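Wooden bowl as a catch-all: finish it, line it, or leave it alone?
Clulla Home Forum > Tables, Bowls & Boards

mphelan
Posted in April
I've started using a round wooden bowl on the table for small stuff that would otherwise drift around. It's a pale tan one with a thick rim, and it's pretty deep. Right now there's a blue block in it. The table is a medium brown with a slight shine to it. I want to know if I should put anything on the bowl, inside or out, or on the bottom.
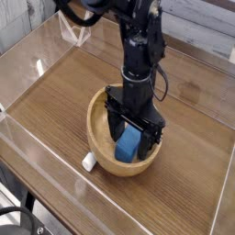

Dralotberg: Leave the inside bare. If all it does is hold odds and ends, oil buys you nothing and you'll get lint stuck to it for a week. I have one that has sat on a shelf with keys in it for years and it has never had a drop of anything.

tess_in_back
Disagree. Dry wood picks up hand grime around the rim, because that's where everybody grabs it. One thin coat of mineral oil, wipe it off after 20 minutes, let it sit overnight. The lint thing only happens if you don't wipe.

Dralotberg
I wiped. Still got lint.

tess_in_back
Then you used too much or you didn't leave it long enough before putting stuff back in.

oldpacheco
The finish on the table is the part I would worry about. A heavy bowl with a bare foot will dull a shiny top if you slide it. Put three or four felt dots under it. The thin ones, or it rocks.

mphelan
It does get slid. I pull it toward me to get things out and push it back. I haven't seen a mark yet but I haven't looked for one with a lamp either.

oldpacheco
Look with a lamp. Get your eye down near the level of the top and put the light on the far side. That's how I found mine.

Nirenero
Cork instead of felt. Felt holds grit, and then you are sanding your table a little every time you move the bowl. I refinished a table for my sister over exactly this. 50 bucks in supplies and most of a weekend.

oldpacheco
Never had that problem with felt and I've changed mine maybe twice. But sure, cork works. Cork is harder to get to stick on a curved foot.

Nirenero
Wood glue and a weight on it. Sticks fine.

tess_in_back
What's going in it long term? If it's all light stuff you don't need a liner. If it's going to be screws and batteries I would cut a circle of something soft for the bottom. Batteries should be in a box anyway.

mphelan
No batteries. Chalk ends, a couple of blocks, erasers, rubber bands. Things that roll, mostly, or that I'd find on the floor. The block stays put but anything round ends up next to the bowl if I'm not careful where I drop it.

Dralotberg
Chalk is another reason not to oil it. Chalk dust on an oiled surface turns to paste.

tess_in_back
OK, I'll give you that one. If there's chalk going in, skip the oil on the inside. I'd still do the outside and the rim.

Dralotberg
Outside I don't care about.

kwb70
Is a deep bowl the right thing for this at all? I went the other way and got a shallow tray. With a deep bowl you end up digging, and whatever you want is on the bottom. With a tray it's all in one layer.

mphelan
I had a tray. Things rolled off it whenever somebody bumped the table. The bowl has sides.

kwb70
Trays with a lip exist. Mine has a lip you could rest a pencil against.

Nirenero
A bowl is fine if you empty it out once a month. The digging starts when it's more than half full. Same with a tray, it just spreads out more.

kwb70
I guess. I still reach for the tray.

oldpacheco
What wood is it, do you know? If it's something soft, that would change what I said about sliding. A soft foot will dent before the table does.

mphelan
No idea. Light colored, you can just see the grain on the outside. There's no label or stamp on the bottom.

oldpacheco
Press a fingernail into the underside where it won't show. If it marks easily it's soft.

mphelan
Tried it. Barely a mark. So the plan is cork on the bottom, mineral oil on the rim and outside only, nothing inside. I'll check the table with a lamp tonight before I glue anything.

Maeve Phelan

tess_in_back
Do the oil after the cork. Glue won't take over oil.

Nirenero
And sand the foot a little first, 220 is enough.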